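Bench notebook, stone phantom work, January

Page 51, continued from the flow loop entry

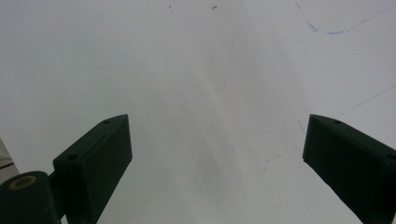 Dark green fingers, pale surface behind.

Started 9.40. Aim for today was to repeat the tilt runs on the silicone kidney with the new lower pole casting from Makokha, and to find out why the last set scattered so badly.

Filled the model with the usual mix (water, glycerol, a drop of food dye) and left it to stand for half an hour to clear the bubbles. Bezawit Admasu thinks bubbles were behind most of the odd readings before Christmas. I half agree. A bubble in the lower cup holds a small stone in place nicely and you don't see it unless you put a lamp behind.

Stones: plaster ones from the Vindcombe batch, sieved, 5 mm and under. Threw out two that had gone soft at the edges. They should not be left in the mix overnight, please. The jar lid now says so.

Run 1, upright, no shaking. Stone stayed in the lower cup for the full 279 seconds. Fine, as expected.

Run 2, tilted back, gentle shaking. Stone moved up to the neck of the cup, sat there, dropped back.

Run 3, same tilt, stronger shaking. Stone cleared the neck and ended up in the pelvis. Repeated with a fresh stone, same result. Repeated again and it stuck. Can't see a difference between the three in the trace.

Run 4 abandoned. Clamp slipped and the model turned on its long axis. Retightened, put a strip of rubber under the jaw. Any run from before today with the old clamp setting should be treated with care. I have put a pencil cross next to those in the index.

The neck of the new casting is narrower than the drawing. Measured it twice with the pin gauges and got the same both times. Oluwatosin Balogun is asking Makokha whether the mould has shrunk or whether we were sent the earlier version. Until we hear, don't pool these runs with the old ones.

Pump: Clirari unit reads steady at the low setting but drifts once it warms up. Drained 495 ml into the cylinder over the timed interval and the display was over-reading. Wrote the correction inside the cupboard door. The Avico tubing is still good, no cracks at the joints.

After lunch washed everything through with clean water and weighed the stones back in. One missing, later found in the drain filter.

To do
- degas the mix properly, standing is too slow
- second lamp behind the lower cup
- repeat run 3 with the stronger shaking, more stones, same clamp
- B.A. to check the timer against the trace clock
- order glycerol, last bottle open

Finished 4.15. Model left empty on the rack with the caps off.

3 comments
Shares: 0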